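Safety Checklist for Two-Arm Table Cell, with Comments
Site: Clurkdale, small parts room
Filled in by: Emiliano Serrano
Reason: repeat inspection after the left arm fault in June

Please read the comments also, not only the marks. Some points are marked OK but they still need attention.

What happened
During a bottle sorting run the left arm did not stop at its pick height. It continued to press down on a bottle until the motor protection switched it off. After that the joint lost holding force and the arm sank slowly to the table. No person was hurt. The operator pressed the stop button, but she had to walk to the other side of the table to reach it. The run was number 170 of the test plan from Festa.

Section A. Before power on

A1. Both arm bases tight on the frame. OK
Comment: The left base had one bolt that I could turn by hand. Tightened and marked with paint.

A2. Cables have enough length and do not pull at any position of the arm. NOT OK
Comment: The left arm has a loop of cable near the wrist. I moved the arm by hand to all its corners. In the low position the loop can touch the table. It must be fixed with a clip before long runs.

A3. Floor cables are outside of the walking path. NOT OK
Comment: Yellow cable on the carpet needs a cover or a different route. Also the bag on the floor at the right side must go to the locker.

A4. Trays placed inside the reach of the arms, nothing else in the path. OK
Comment: The plant in the far left corner is allowed, but the program must have a blocked zone there. I checked the zone and it is active. 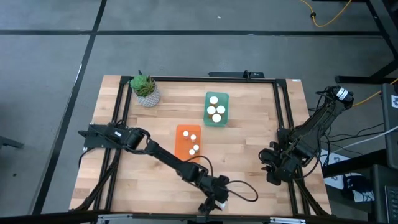
Beltrán commented on A2 that a clip alone will not be enough, and that the same cable was already replaced once on the other cell. He asks that the connector inside the wrist is also opened and looked at, as a bad contact there can give a wrong height reading. I agree with this and I added point B4.

Section B. Power on, slow speed

B1. Stop button works from the operator side. OK
Comment: A second button is now installed. Tested 5 times, the power was cut each time.

B2. Arm holds its position after a stop. OK, WITH LIMIT
Comment: The arm came down by 4 mm and then stayed. The limit in our sheet is 5 mm, so it passes, but I do not like to be so close. Measure again next month.

B3. Downward force limit is set and saved. OK
Comment: This was the main cause, in my opinion. The limit was changed for a test and it was not put back. After a restart, the controller loaded the wrong file. The file name now includes the word RELEASED and the old one is deleted.

B4. Wrist connector opened and checked. OK
Comment: One pin was a little bent. Corrected, and the height reading is stable now. Kovance will send a new connector.

B5. Minimum distance between the two grippers is respected. NOT OK
Comment: The two programs do not wait for each other in the middle of the table. At slow speed there is time to react, at full speed there is not. Work with both arms in the center is allowed only at slow speed until the wait signal is added.

B6. Loose parts do not stop the gripper from closing or opening. OK
Comment: Keep the white pieces away from the area under the arm bases. If a piece rolls to the frame, stop the cell first and then take it out by hand. 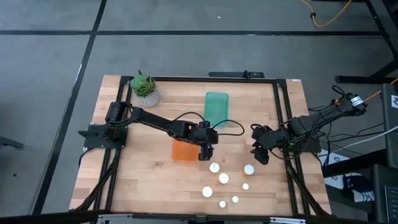
Could we use a fixed border in the program for B5, so each arm stays on its own half until the wait signal is ready? It costs some reach, but then a person does not have to watch the gap all the time.

Reply from Emiliano: Yes, for the sorting job it is possible. For the handover job it is not, the arms have to meet. I will set the border for sorting and keep the handover job locked.

Section C. Release

C1. Open points: A2, A3, B5.
C2. Cell released for slow speed only, one operator present at the table.
C3. Full speed is released after roughly 1000 slow cycles without a stop, and after the open points are closed.
C4. Copy of this sheet is in the folder next to the controller. The old sheet is not valid any more, please remove it if you find it.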